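Books > Everyday Design > Rooms and How We Use Them > Chapter 4

Chapter 4: Colour on the Wall

I painted my first room when I was nineteen, and I picked the colour off a card the size of a postage stamp. It was called something like Harvest, and on the card it looked like toast. On four walls it looked like the inside of a pumpkin. I lived with it for two years (I couldn't afford another tin) and I learned more from that room than from most of the books I was meant to be reading.

So that's where I want to start this chapter, with the gap between a colour in your hand and a colour on a wall. We spent the last chapter on plans and furniture, and you'll remember the exercise where you drew your own kitchen from the ceiling looking down. Plans are lovely for working out whether a chair will fit. They're hopeless for colour! Look straight down on a room and you get floorboards and tabletops, and the walls shrink to a thin line or vanish altogether. 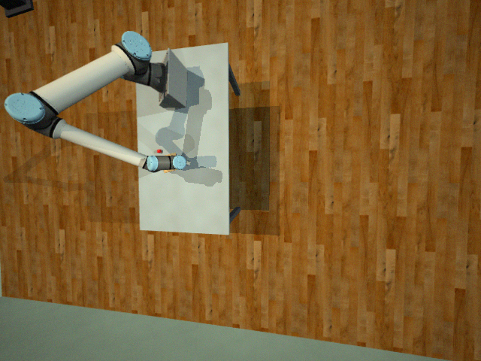 Othmane Benmoussa
Jan 31, 2022

Walls, though, are most of what we look at when we're standing or sitting in a room. I once measured up my sister's flat in Vorkuvley, a perfectly ordinary two-bedroom place, and the walls came to 138 square metres once I'd taken out the doors and windows. The floor was less than half that. She had spent three months choosing the carpet and one afternoon choosing the paint.

Big areas make colours stronger. If you take one thing from these opening pages, please take that. A pale yellow that seems almost white on a sample card will look properly yellow once it's facing itself across a room, with each wall throwing a little of its colour on to the others. Painters know this and tend to go a shade or two lighter than the customer asks for. Magdy Abou Zeid, who taught me most of what I know about decorating, used to mix a bucket of the customer's choice and a bucket of his own, paint a door-sized patch of each, and go off to have his lunch. He told me that in 33 years only a handful of people stuck with the first bucket.

Then there's light. Paint has no light of its own, so whatever falls on it changes it. A north-facing room in this part of the world gets a cool, steady light that pulls greys towards blue. A west-facing room can be dull all morning and then go the colour of apricots at teatime. Old-fashioned bulbs warm everything up, and some of the cheaper modern ones do odd things to reds. I did up the back room of a café called Gurunel one May, with the door propped open and sun pouring in, and I was very pleased with myself. When I went back in the winter, the soft pink I'd been so proud of had turned to something like wet plaster. The owner was kind about it. I repainted it at my own expense.
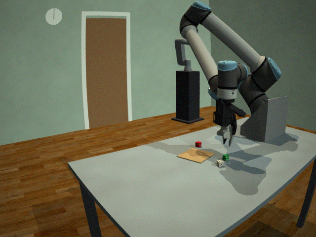 Green is the colour my students argue about most. Half of them think of hospitals and school corridors, the other half think of gardens, and both lots are remembering real greens. The trouble usually comes from how much grey is in the mix. A clear, minty green shouts, and a green with a good dose of grey in it sits back and lets other things be seen — muted green walls over a brown plank floor, for instance, will let even a small light blue cap stand out. Try the same thing at home with a blue mug. Hold it up against a bright wall, then against a dull one, and see which wall lets you look at the mug.

What the floor does matters too, and people forget it because it was there before they moved in. Brown boards are warm, and they make a cool wall look cooler. I've seen a client fall out of love with a wall colour overnight when the rug went down, and fall back in love with it when the rug was sent back to the shop. We'll come to rugs in the section on pattern, where I also own up to what I did to the hallway at Meltdale.

Before you read on, I'd like you to do a bit of painting. Buy two sample pots of the same colour, one a couple of steps lighter than the other. Paint each on a big sheet of lining paper, about 2 feet across, and leave a white border round the edge. Pin them up in the room you use most. Look at them at breakfast, in the middle of the day and after dark with the lamps on, and write down a word or two each time. Don't try to be clever with the words. "Muddy" is fine. One of my students, writing about a very expensive cream, put "teeth", and I've never been able to use it since.

Move the sheets to another wall after a few days and carry on with your notes. You'll need them for the next section, on undertones.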